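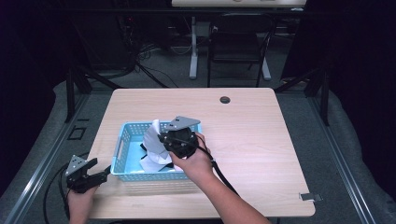

Swap Day is back, and it's bigger!

We had 158 people through the doors of the Plundmont hall last time, which was already more than the tea urn could cope with, and this year we've been given the whole ground floor plus the yard. So please start going through your closets now. The date is July 9, 2022, doors at 10, and we'll keep going until the tables are bare or until Dušan Janevski starts stacking chairs.

If you haven't been before, it works like this. Bring clean clothes, linens, curtains, fabric ends, buttons, yarn, anything made of thread. You get a token for each piece and spend it on whatever you like. Leftover tokens are good through September at the mending table, so don't throw them in the wash with your jeans (I did, 22 of them, and the ink never came out of the pocket).

The mending table was my favorite part last year and I'm so glad Annunziata Bassi is running it again. She can turn a collar while carrying on two conversations. This time she'll have a second machine and a box of zippers from the old Krasniqi shop on Derkton Street - metal ones, the good kind, some still on their cards. Bring the jacket you've been meaning to fix since forever. Small repairs are free. Relining a coat will cost you a pie.

New this year: a kids' corner with costumes only! Doina Dimitriou has been sewing capes all spring and tells me she's finished with green and is moving on to purple. If you have old dance outfits or a Halloween costume somebody outgrew, drop it at her porch before the day so she can check the snaps.

A few things we can't take: pillows, single socks, and anything with a smoky smell. Shoes are fine this time, but tie the pairs together, please.

We could still use help with setup from 7:30, and someone with a van for the long clothes rails. Call Teodora Bošković or leave a note at the Prudness library desk. Parking is behind the church, and the side gate will be open.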